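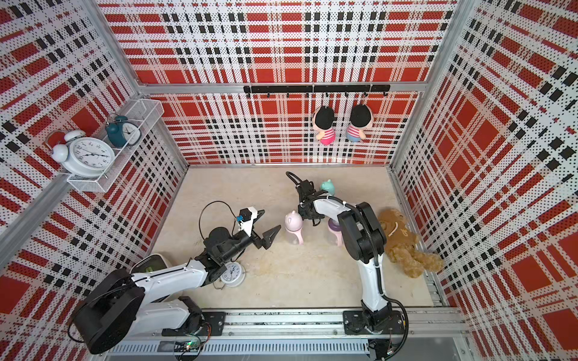

Edcombe cat shelter to open kitten wing in June

A cat shelter in Edcombe will open a separate wing for kittens in June, after a year in which it took in more animals than it had room for.

The Tangen Cat Shelter found homes for 535 cats last year. Of those, 175 were kittens under the age of five months, many of them born to strays picked up on the farms north of the town.

Until now kittens have been kept in the same building as the adult cats. Manager Sigrun Kristiansen said this had made it hard to stop colds and stomach bugs from spreading.

"In a bad week we had to shut the doors to visitors completely," she said. "The new wing has its own entrance and its own air supply, so we can close one side and keep the other open."

The wing has five rooms, each with space for one litter and its mother. Work began in the autumn and was held up for a month by a drainage fault under the car park.

Most of the money came from a legacy. A sponsored walk along the Utach path brought in a further £2,791, which paid for heated beds and a second set of scales.

Vet Mohit Sachdeva will hold a clinic at the shelter every fortnight. Kittens will be vaccinated and microchipped before they leave, and new owners will be given a date for neutering — the cost is covered by the adoption fee.

The shelter is also changing its rules on single kittens. Anyone who is out at work all day will be asked to take a pair, or to have another young cat at home already.

Viewing will be by appointment only for the first month. Bookings can be made by phone between 10am and 3pm. Adult cats can still be seen without booking.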